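Practical Robotics, Handout 4: Looking after the two-arm cell
Mulora Lab, notes for the evening group

OK, so last time we got through power-up and homing, and I promised I'd write down the gripper part properly instead of waving my hands at the whiteboard. These are my own notes, a bit tidied. The Ghasemi manual covers the same ground in chapter 2, but it assumes you have one arm and a lot of patience.

Start with the arms off and the e-stop pressed in. Wipe the fingers with a dry cloth, then run your thumbnail along the inside faces. You're feeling for grooves or a lip at the tip. If you find one, write it in the Luvel logbook with the side (left or right) and swap both fingers on that gripper, never just one! A new finger next to a worn one will pinch crooked and you'll spend your evening blaming the software.

Next, check the screws at the gripper base. Snug is fine. I've had to drill out two of them after somebody leaned on the wrench, and I don't want to do it again.
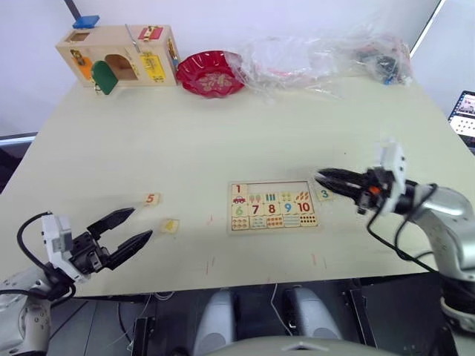 Cables are what I get asked about most, and they cause more trouble in this cell than everything else put together. Every cable that crosses a wrist needs a loop with enough slack for the full turn, but not so much that it can catch on the table edge. Look at how the black cable on the left arm loops out of the white housing on top of the wrist and back down along the arm – follow that route when you re-dress yours. The ones under the right wrist hang a lot looser, so on that side go slowly and watch the loops while you jog the joint from one end to the other. If a loop goes tight, stop, back off, and give it more slack at the next tie point. Don't pull on the connector.

Now the zero check. Close each gripper all the way at low speed and read the position on the Moltetti panel. Write it down, open, close, write it down again. We do 16 cycles per side (yes, it's dull, bring a coffee and keep it away from the table). If the closed reading wanders by over 300 counts, redo the zero before you touch anything else. Then open the fingers and bring the tips down to just above the tabletop with a piece of paper underneath. The paper should slide freely under both tips. If one drags, the wrist is tilted and you want the leveling sheet from Handout 3.

Last job is a slow run with a few puzzle pieces. Pick, lift, hold, put down. I like flat square ones for this – they show up a bad grip right away, they twist. Keep your hand on the e-stop the whole time, please.

For next session: read the section on wrist seals, and bring your logbook page with both sets of readings. Spare fingers are in drawer 466, screws in the tin on top of it.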